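4. Preparing the office floor before the work begins

This section is for everyone who prepares a room in the Grukevdale building. Please read all the steps one time before you start. The work takes longer when the cables are already under the chairs, so begin early if you can.

Note: The ceiling lights in the open office stay on during the whole preparation. Do not work with only the light from the corridor.

4.1 Clear the floor

1. Move all rolling chairs to the side of the room. Turn the backrest to the wall if there is place enough.
2. Lock the wheels, if the chair has a lock. The older chairs do not have it.
3. Pick up paper clips, staples and pieces of tape. Small metal things scratch a wooden floor very quickly.
4. Wipe the floor with a cloth which is only a little damp. Let it dry completely before any electric part is put down.

Caution: Never pull a chair over a cable, also not a thin one. The damage inside the cable is often not visible from outside.

4.2 Place the power strip

5. Take one power strip from the Nolteo box. Check the plug, the cord and each socket for cracks or dark marks.
6. Put the strip flat on the floor, with the sockets up. It must not stand on its side or lie on another cable.
7. Connect the strip to the wall socket first, and the devices after this.
8. Do not connect a second strip to the first one. If the sockets are not enough, ask for another place in the room.

Note: Strips with the number 487 on the label have a short cord. Use them only next to the wall.

4.3 Lay the cables

9. Bring the thin cables together and lay them in one direction, away from the place where people walk.
10. Leave a small loop at each device, so the plug is not under tension.
11. Fix the cables with floor tape where someone must step over them – but never put tape on the strip itself.
12. Walk the whole way one time slowly and look down. If your shoe touches a cable, lay it again.

Caution: Keep drinks on the side table. If liquid comes on the strip, do not touch it. Switch off the circuit at the panel and call the Gemthorpe desk, extension 853.

4.4 After the work

13. Switch off the devices, then pull the plug of the strip from the wall. Hold the plug, not the cord.
14. Roll the cables loosely and put them back in the box.
15. Return the chairs to the desks.

The floor tape is changed each August. Old rolls leave glue on the wood – please do not use them up.

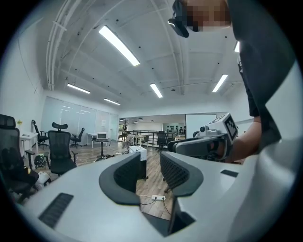

Fig. 4 – Open office with the ceiling lights on, power strip on the wooden floor.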